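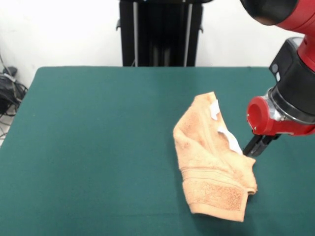 Towels first, then everything else. That was the deal when Gulside signed up with Tandix back in July, and for anyone on the linen floor who missed the meeting, it still is. Sheets stay with people. Gowns stay with people. The arm gets hand towels, one size, and it gets them the way we get them, in a heap. A flat towel is easy. A bunched-up one on a green cloth with the woven border running across one end and the tags poking out of the folds is the real job, and that's what the setup team has been feeding it. Red and black arm, two fingers, one towel at a time. Slow? Yes. Slower than any of you.

Quick numbers becuase people keep asking. We fold 820 hand towels on a normal day shift. Goal for the first stage is for the arm to take 200 of those. Not there yet. Folding table 2 stays staffed through the whole trial, no change to the rota, no change to breaks.

What does change: the sorting. Towels for the arm go in their own cart, tags left on, nothing else mixed in. No washcloths please. A washcloth stops the whole thing and then somebody has to walk over and reset it. Morven Menzies on days has the list of what counts as a hand towel and what doesnt, and she is the one to ask, not the Tandix people, who will only ask her anyway.
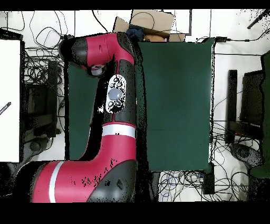
Also changing, the end-of-shift count. Right now each folder signs for their own stack. Once the arm is running for real its stack gets signed by whoever is minding it, and that person is not expected to fold at the same time. We pushed for that one. Minding is a job. First draft of the plan had it down as something you do "in passing" and that line is gone now.

Training is 60 minutes, paid, inside your shift. You learn stop, restart, how to pull a snagged towel out safely, and who to call. Open to everybody on the floor, nights too. Sign up on the sheet by the time clock. If the sheet is full, write your name underneath, we will run another.

On jobs, since it came up at every table at lunch. Gulside has put in writing that no hours get cut during the trial. After the trial is a separate talk and we don't have that in writing. We've asked. Morven has asked twice. When there is an answer it goes in here, whole thing, not a summary.
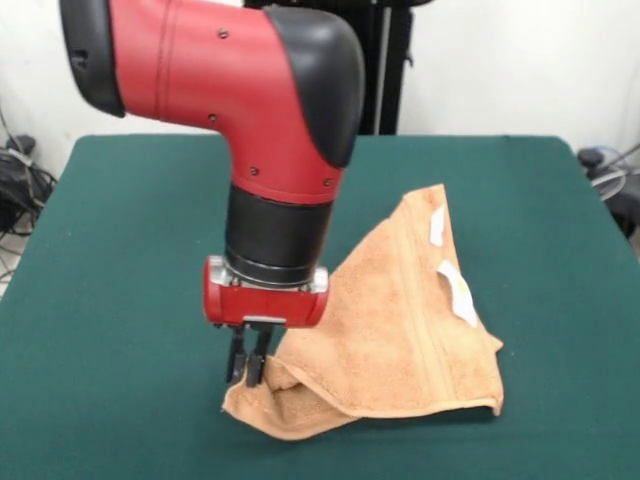
Corner pick on a hand towel, fingers closed on the fold. Linen trial, Gulside.

A few of you said your wrists would be glad to see the back of hand towels. Fair. Others said towels are the easy part of the day and if the arm takes them, what's left is wet sheets and heavy bags. Also fair, and that one has gone to the managers as a written point. If the light work goes, the heavy work has to be shared out differently. Suggestions on how, in the box or to Morven.

Old folding boards: leave them where they are for now. Please don't take them home.

Next update when the arm's first full shift is done.

Search this site Enter keywords Go
Get the floor newsletter by email. By signing up you agree to our use of cookies. Accept Manage settings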